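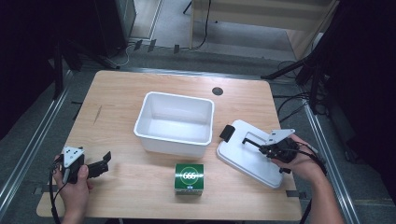

Tub, lid and the little green box on the table

Ticket 2544 - Cuesta 35mm, frames overlapping after a Pitley film back swap
Opened by: Sointu Kiiskinen
Status: open, waiting on customer

Hi all, me again. I'm putting everything in one place because I've been emailing two different people at Collbridge and I think we're all confused now.

The camera is a Cuesta, the plastic one with the two-position aperture switch, serial ending 397. I bought the Pitley back for it in the winter sale so I could get sprocket holes showing on the prints. First roll through was great! Second roll, the frames started overlapping from shot 16 onward, and by the end of the roll they were stacked almost completely on top of each other. I love a double exposure but I'd like to be the one choosing them.

What I've tried so far:

Roll three, Trirkon 200 color. Wound slowly, waited for the click every time. Overlap began a bit earlier than before. The rewind knob was turning for the first half of the roll and then I noticed it had gone still, so I'm guessing the film stopped being pulled properly.

Roll four, same film. I taped the leader to the take-up spool with a small bit of masking tape. Better - the overlap was smaller, maybe a third of a frame - but still there on the last few shots.

Roll five was a junk roll with the back open so I could watch. The sprocket wheel turns with the thumb wheel like it should. If I press lightly on the film with one finger it advances evenly all the way. Let go and it rides up off the teeth after a while. So I'm blaming the pressure plate in the new back, but I don't know these cameras inside out and I'm happy to be wrong.

I also put the original back on again and shot half a roll. No overlap at all.

Update, 1 February 2025

Thanks for the quick reply! To answer what you asked:

Yes, I checked the foam strip. It's in there and it isn't torn. It does look thinner on the hinge side, but it may have been like that from new, I didn't look closely when I got it.

No, I haven't bent the spring on the plate. A guy on the forum said to do it with pliers and I chickened out. If you tell me it's fine and which way to bend it, I'll give it a go.

Yes, it was a 36 exposure roll every time. I haven't tried a 24. I have one 24 in the fridge and can use it for a test if that's useful.

The part number molded inside the back is 685, and there's a letter after it that's either a B or an 8. Your page says the early ones shipped with a softer spring, but it doesn't say how to tell which one I've got. Is the letter the thing to look for?

I can send the back on its own and keep the camera here, unless you need both to test the fit. I've got a trip coming up at the end of February and would love to have at least the plain back to shoot with. Also, do I need to print the return label from my account page? The button is there but it just reloads the page when I click it (tried two browsers).

Sointu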